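# Erum perception gallery: what the planner gets to work with

*25 Oct 2022*

We've spent a lot of this year on Erum, our perception and planning stack for tabletop arms, and most of what we post is changelogs. This page is the fun side of it! It's a gallery of the views and logs we keep coming back to while we work on the software, with a few notes on what each one taught us. New entries go in whenever something catches our eye.

Everything on this page comes out of the Zonstead cell, through a fixed camera that feeds the same topic the planner reads. We don't retouch anything. If a view is soft, the planner got it soft too.

## Close surfaces

We love this category. A surface so near the camera that it takes up almost the whole view is a wonderful test, and it's the one that made us rewrite the confidence code. The old version treated every pixel as equally trustworthy, so a large smooth area with no texture came back as one big, very confident guess. The new version asks how much there is to match on before it says anything at all. 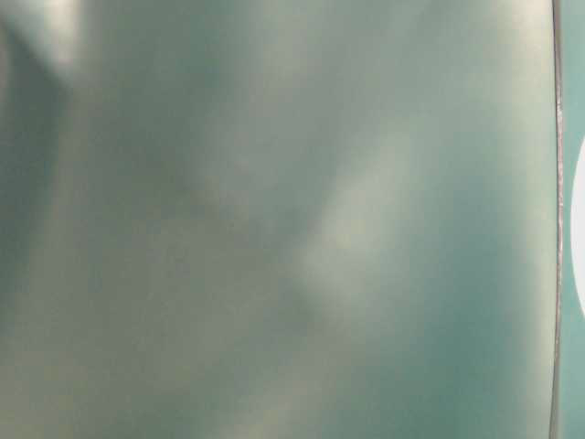

### Muted teal, very close

Soft and cloudy nearly all the way across, with pale patches and darker ones melting into each other and no print or seams to hold on to. Then, over on the right, one thin dark line and a sliver of brighter teal with a white rounded shape in it. We like this one because the useful edges are all packed into such a narrow strip.

For the matcher, a view like this is mostly shading. Shading gradients look a lot like geometry if your thresholds are loose, so we now run the edge pass at two scales and keep only what survives both. It's a small change (one extra parameter in the config, `edge_agree`) and it's made the segmentation code so much nicer to reason about.

### Notes for anyone trying the same settings

- Start with `edge_agree` at 5 and go down from there. Lower values keep more edges, including plenty you won't want.
- Turn on the low-texture mask before tuning anything else. Tuning without it means chasing highlights all afternoon.
- Leave auto-exposure locked during a run. The mask compares neighboring frames and a jump in brightness will confuse it.

## From the replay tool

Dovhaniuk is our replay viewer, and it has grown up a lot since July. You load a log, scrub to any frame, and see the camera view, the mask and the planned path side by side – all in sync, finally! The current regression set holds 1,893 frames, and 1,061 of those now carry hand-checked masks. The rest are waiting their turn.

My favorite new feature is the "why did it stop" panel. Click on any pause in the timeline and it lists which check held the arm back, with the value and the limit next to each other. Before this we were grepping through text logs, and I don't miss it one bit.

## Planner behavior when the view says very little

Tivton, the motion planner, used to have two moods: go, or fault. We've added a third state called `hold_and_look`. When the mask reports that most of the view is low texture, the planner keeps its last safe pose and waits up to 300 milliseconds for a better frame. If one arrives, it carries on from where it was. If not, it backs out along the path it came in on.

The waiting time is a setting, so change it to suit your camera. On the list for the next release is a per-region version, where one clear strip at the side of a blurry view can still count toward the decision. The close teal view is already in the test set for it.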